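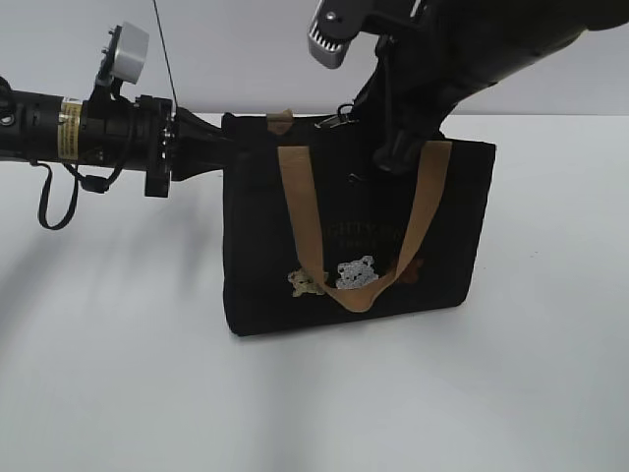 What stopped the two-arm cell during our bag handling trials?

The right arm kept closing after it already had the rim of the bag, because its force limit was never loaded after a restart. The controller used the default value, the fabric pulled tight between the two arms, and the left arm went into protective stop.

Student project report, Trirnness robotics lab course
Written by Lindiwe Nkuna

1. Background

Our group had one semester to make two arms work together on soft objects. The task we selected was opening and holding a canvas tote bag, so that a later group can put things inside it. Soft bags are difficult for a robot. The rim moves when you touch it, the handles fall in front of the opening, and a black fabric gives poor contrast to the wrist cameras.

The control program is called Broltura. It was started by the group before us and we continued it. The planner part is older and we did not change it. For the grip force we wrote a new module, and I was responsible for this module. For this reason I also write this report about the fault.

2. What happened

It was in July, in the afternoon, after 2 p.m. We had completed 314 attempts in total with the bag and most of the last ones were good. The right arm should come down from above and take the rim, and the left arm should come from the side and support the upper part of the bag. After this both arms should wait for the command "spread".

In attempt 315 the right gripper took the rim and continued to close. The motor current went up and did not come down. At the same time the planner gave the spread command, as it had received the message "grasp stable". The fabric became tight. The left arm felt a force from the side that it did not expect, and it stopped by itself. The right arm did not stop. My colleague pressed the emergency button.

No person was inside the marked area. The bag had a small tear in the seam at the rim and we changed it for another one. One rubber pad inside the right gripper was moved out of its place.

3. First wrong ideas

I want to include also the ideas that were wrong, because we lost four days with them.

Our first idea was the camera. We thought that the rim was detected in a wrong position and that the gripper closed on the handle, where the material is thicker. We cleaned the lenses and repeated the calibration with the Dobos board. The error was small before and it was small after, so this changed nothing.

Our second idea was the gripper hardware. We took the bag away and opened and closed the fingers of each arm over the bare table, 70 cycles for each side.

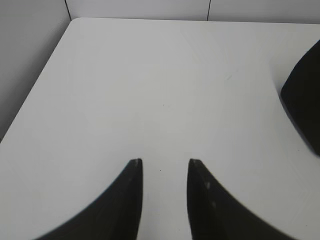

In these cycles both grippers reached the commanded width every time, and the current was normal. We also looked for play in the finger joints by hand, with power off. The result was good in one way, as we did not need to order new parts. But it was also confusing, and for one evening we had no explanation at all.

What we did not understand then is that an empty gripper can never show this fault. With nothing between the fingers, the force limit is not reached, and a wrong limit looks the same as a correct one. I should have thought of this before we did the cycles.

4. The real cause

The answer was in the log file. The force limit for each gripper is stored in a settings file and the module reads it at start. For the right gripper the correct value is 30 percent of the maximum. In the log of that afternoon the line for the right side was missing. The line for the left side was there.

Before attempt 315 we had restarted the right controller alone, after a network message that we considered not important. My module read the settings only when the complete system started. When only one controller restarted, it came back with its factory value, which is the full force, and my module did not notice.

There was a second mistake, and this one is in the connection between the module and the planner. The message "grasp stable" was sent when the fingers did not move for 2,000 milliseconds. It did not look at the force. A gripper that is pressing with all its power also does not move its fingers, so the planner was told that everything was fine.

5. Changes

We made the following corrections:

The force limit is now written again every time a controller connects, and the module reads it back and compares. If the values are different, the arm cannot be enabled.

"Grasp stable" now needs two conditions, no finger movement and a current below the limit.

A protective stop of one arm now stops the other arm too. Before, the two stop signals were separate. Our supervisor was surprised by this and so were we, as each of us believed that another person had connected them.

To test the corrections we restarted the right controller on purpose between attempts, with a folded towel in the gripper first and after that with the bag. The limit was loaded correctly each time. We also pulled the network cable of the left arm while it was moving slowly in free space, and both arms stopped.

6. What is still open

The stop signal goes through the network and we did not measure its delay. For slow movements with fabric I think it is acceptable, but for a faster task it should be a direct wire. The Nallby safety relay in the cabinet has a free input for this. We did not have permission to open the cabinet, so the next group must ask early.

The test with empty grippers is still in the checklist. I added a line under it which says that the force must be tested with an object between the fingers. The towel is in the second drawer, together with the spare rubber pads.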